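Supporter Engagement Grant – Progress Report
To: Tradside Community Sport Fund
From: Andovik Supporters' Forum
Date: 11/12/23

You asked whether the fan survey is telling us anything useful. So far, I have my doubts. We sent it to 2,008 season ticket holders and got 142 replies. The club calls that encouraging. I'd call it thin, and most of the replies came from people who already attend our meetings.

The November open evening drew 8 new faces. Two signed up for the ticket pricing group. The club has promised to answer that group's questions in writing, but it promised the same last season and we are still waiting on away travel.

Of the grant, 900 dollars went to printing and room hire. Cimer quoted us for an online voting tool – I'm not convinced we need one before we have more voters.

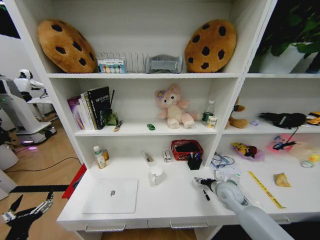 The family section is the one area where I would spend more. Parents there gave longer answers than anyone else, mainly on kickoff times and the price of food. We plan to go back to them before the spring games, with or without the club's help. I'd ask you to hold the second payment until we have those answers.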